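Forums > Small Business & Office > Finance & Admin Staff > Who approves vendor payments?

tunstall_t
2020-04-05
We're 6 people at Cenda and our finance manager does everything. Payroll, contracts, vendor set up, the accounting system. She's great. But she also approves her own payment runs and our new accountant flagged it. Limit on her card is 4000, no limit at all on transfers. What do other small offices do?

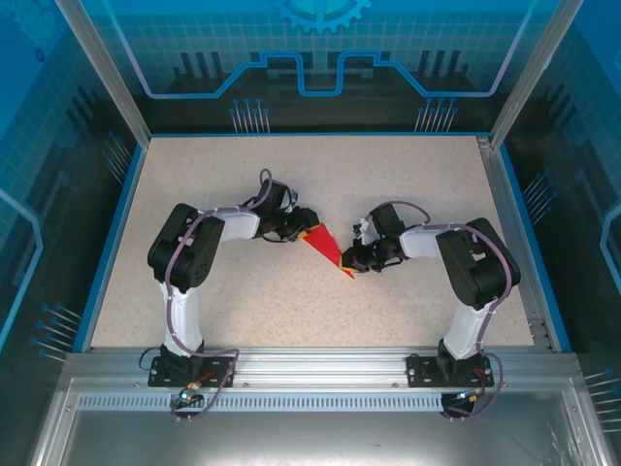

Also she's out most of August so whoever covers needs bank access anyway. Would rather sort both at once.

ruth_stockdale
Two people on every transfer. No exceptions. She enters, you release. Takes me five minutes a day.

sauerland55
Disagree w/ Ruth. Every transfer is overkill at that size, you'll be clicking approve without reading by week two. Set a threshold. Ours is 3533 – odd number, it was our old rent – and anything under goes through with one signature.

ruth_stockdale
And somebody splits an invoice in two and your threshold is worthless. Seen it at Surkard.

sauerland55
Then you look at the monthly vendor report. You should be doing that anyway. 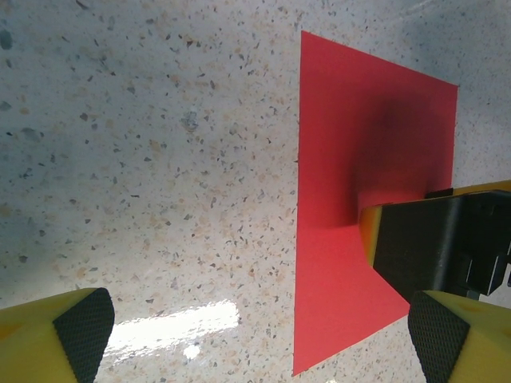 Red paper on the speckled countertop

mogens_b
Whatever you pick, talk to her first. Ours found out from a memo and nearly quit. And new vendors should be set up by somebody who dosen't pay them, that matters more than the dollar limit imo

tunstall_t
Fair. Talked to her this morning, she's fine with it, kind of relieved. Going with two people for now, threshold maybe later.

Comments

Skarphedinn H.: Does the bank charge for a second user? Mine does.

Reinhold: Ask them to waive it. They did for us

Bondo_books: Still with Ruth on this one. Thresholds get forgoten and never reviewed.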